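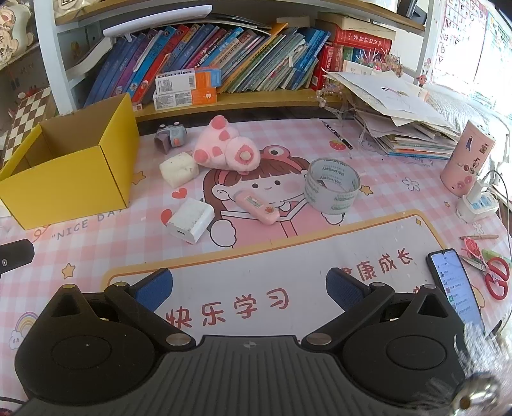 The hand-held gripper over a cluttered desk, seen from its own camera.

In praise of the messy desk

I have been reading robot learning papers for long enough to have favourite tables. There is a grey one that turns up year after year, with a red block and a blue bowl on it. There is a very nice wooden one with a single mug. I know the mug better than some of my relatives.

So when the results from the Jovstead tidying study started going round our group in July, I read the method section twice and then went and bothered everyone in the hallway about it. I want to make the case for it at proper length, because I think the idea is a good deal bigger than the numbers, and the numbers are pretty good.

The short version goes like this. Tamara Rusu and Laurențiu Jitaru wanted a robot arm that could pick up ordinary desk things and put them in an open box. They had a fixed budget of 200 demonstrations per training run, all of them recorded by people holding a gripper in their hands, with no robot present. You squeeze, the two fingers close, the camera on the tool records what the tool sees, and later a policy learns to produce the same motion on a real arm. That part is well-worn by now and they don't claim otherwise.

What they changed was where the 200 came from. One set was recorded at 2 desks in the lab, with lots of repeats. The other was spread over 14 desks in people's homes, with whatever was on them left where it was. Same number of demonstrations, same people holding the tool, same network, same training recipe. Then both policies went onto the same arm and were tried on 6 desks that neither had seen.

The policy trained in homes did better on all 6. Sometimes by a little, once by so much that Laurențiu reran the whole desk the next morning with a different person resetting the objects, and got the same answer.

I can already hear the reply, and it's a fair one: of course more variety helps, we knew that. Well, yes. We all say so. But look at what we do with the knowledge! We randomize the lighting in simulation, we swap the tablecloth, we buy a second mug. The usual picture of variety is a clean table with one thing changed at a time. A real desk changes everything together, and it does it in ways I would never think to write down in a protocol.

Take the desk at the top of this page. There's a clear roll of packing tape on it, and clear tape is a rotten thing to ask a vision system to find against any background, let alone a pink and white check with a cartoon girl in a frog hat printed on it. There is a printed strawberry on the mat and a plush pig sitting on top of the mat, and both of them are small cheerful shapes as far as a camera is concerned. Only one can be picked up. A policy that has grown up on a grey table has never had to learn that difference. It can get away with treating "colourful thing that isn't table" as "object", and it'll score beautifully until the day someone puts down a placemat.

Tamara's failure notes are the best part of the whole write-up, and I wish every paper printed its notes like this. The policy trained on the lab desks kept trying to pick up artwork. It went for printed flowers. It went for large lettering. On one test desk it made several confident attempts on a picture of a lemon. The home policy had its own bad habits, mostly stopping short of thin flat things, but it hardly ever grabbed at a print. Since both had the same number of demonstrations to learn from, the likeliest explanation is that the home desks taught it something about surfaces that no amount of repetition at the lab desks could.

I find this thrilling. Nobody labelled a single printed flower. There was no extra loss term for "this is ink". People just reached past the patterns to get to the things, over and over, on different desks, and the reaching carried the lesson.

There's a second result tucked into the appendix that deserves more attention than it will get. They went back and sorted the home demonstrations by how crowded the desk was, then trained on the tidier half and the more crowded half separately. My money would have been on the tidy half. Cleaner motions, fewer bumps, less for a small dataset to be confused by. The crowded half won on crowded test desks, which you'd expect, and it roughly held its own on the bare ones too. Petrică Gavrilă, who looked after the arm during testing, thinks this is mostly about approach angles. When there are things on both sides of what you want, you come in from above, with the fingers barely wider than they need to be. On an open table people get lazy and sweep in from the side. The careful approach works everywhere and the lazy one works only where there's room.

I like that explanation a lot. I should say it hasn't been tested. You could check it quite cheaply by taking the bare-desk demonstrations and asking people to pretend there were neighbours, and I hope someone does.

Now for the things that bother me, because I'd be a poor sort of fan if there weren't any.

Six test desks is not many. The gap is consistent, but I would like to see it on a few dozen, in more than one town. Homes in one neighbourhood share more than we think. People buy from the same shops, their kids bring home the same sort of supplies, and the window light comes in at the same slant. It may be that 14 desks felt like a wide world to the policy and was really quite a narrow one.

The comparison is also a bit rough on the lab side. Two desks is a low bar. Iulian Lungu raised this when we went through the paper together, and he asked what would happen with 14 dressed-up lab desks, props and printed mats and all. If that matched the homes, then the lesson is "use more backgrounds", which is useful but smaller. If the homes still won, there is something in the way real people leave their stuff that we don't know how to fake. I believe it's the second. I'd love to be shown either way.

Then there's the cost, and it should be said out loud. Recording in homes is slow. You have to ask, you have to travel, you have to work around supper. You also end up with somebody's actual life on your drive. A phone left face up with a chat list showing is a normal thing to find on a desk, and it is also a thing that shouldn't go into a public dataset as is. The Jovstead write-up gives this two sentences. It needs a page, with the blurring steps spelled out and a plain account of what the households were told and could ask to have removed. I don't think that's a reason to go back to the grey table. It's part of the job, and if we're going to hold up home data as the better kind then we had better get good at the manners that go with it.

Lizelle Mthembu put another worry to me, which is that a result like this tempts people to stop thinking about method altogether. Just go out and collect, the world will sort it out. I see the danger, and yet I read the paper the other way. The recording was full of choices. They asked people not to clear up first. They asked them to begin each demonstration from a different height. They threw out no demonstration for being awkward, only for dropping the object, and they kept a list of every one they threw out. Somebody thought hard about all of that. It was a design, with the design effort put into the collecting instead of the network.

That's the bit I'd most like to see copied. Our field has a lovely tradition of ablation tables for the model, where every layer and trick gets removed in turn to see what falls over. We have almost nothing like it for data. How many desks before the gain flattens out? Does a new desk help more than a new person holding the gripper? Do you need the books and boxes at the back that nobody touches, or could you crop them away? These are good, answerable questions, and a hand-held tool makes them cheap enough for a small group to answer. You don't need a fleet of arms. You need a few grippers, some patient friends and a spreadsheet.

I tried a little of it myself after reading the paper, with a borrowed tool and my own kitchen table, which had not been cleared since breakfast. I'm slow at it and my first grasps were terrible. But I noticed very quickly that I was making decisions I had never once made at the lab bench - go over the jam or round it, take the spoon by the handle or the bowl, move the newspaper first or leave it be. Each of those went into the recording. At the bench, with one mug in the middle of a grey table, there was nothing to decide.

The group plans to release the test protocol before the data, so that others can run their own policies on their own desks and compare notes. Mine is available, jam included.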